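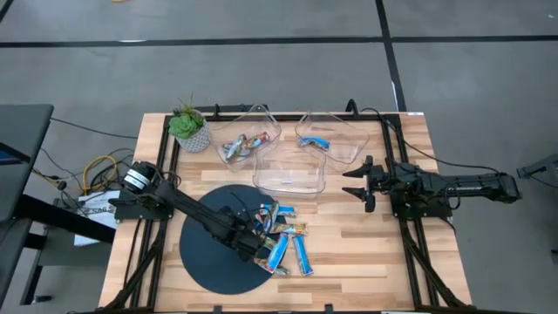

Wrapped snack bars on the butcher-block table.

I caught up with the runner-up from Flurnon, the baking contest half the people I know were glued to this winter, on Sunday, April 15, 2018, the morning after the final aired. She'd had maybe three hours of sleep and was on her second pot of coffee (she poured me one too, bless her).

"I watched it with my whole street," she told me. "I knew how it ended, they didn't, and my neighbor threw a cushion at the TV!"

She filled out the application in January of last year, mostly to stop her sister from nagging. There were 811 people at the open call in Halier, and her number was 232. "I stood in line so long my custard tart got warm. I nearly went home. Then a guy with a headset waved me in and I just started talking."

I had to ask about week four, when her sponge slid off the stand. Was it as bad as it looked?

"Worse - they cut the part where I sat on the floor. One of the judges came over and sat down next to me, and we talked about dogs until I could get up again."
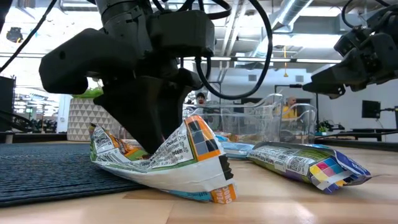

A snack wrapper, with part of the nutrition panel showing.

She lost the final by 2 points, and she's fine with that, mostly. What bugs her is the pistachio cream. "I should've left it out. I knew it at the time and I piped it on anyway."

So what now? Zistus, the production company, has asked her back for a holiday special, and she's said yes. She's also renting a stall at the Pakzad market on Saturdays, selling the lemon bars from episode two. I've already put in my order - a dozen, and I'm not sharing.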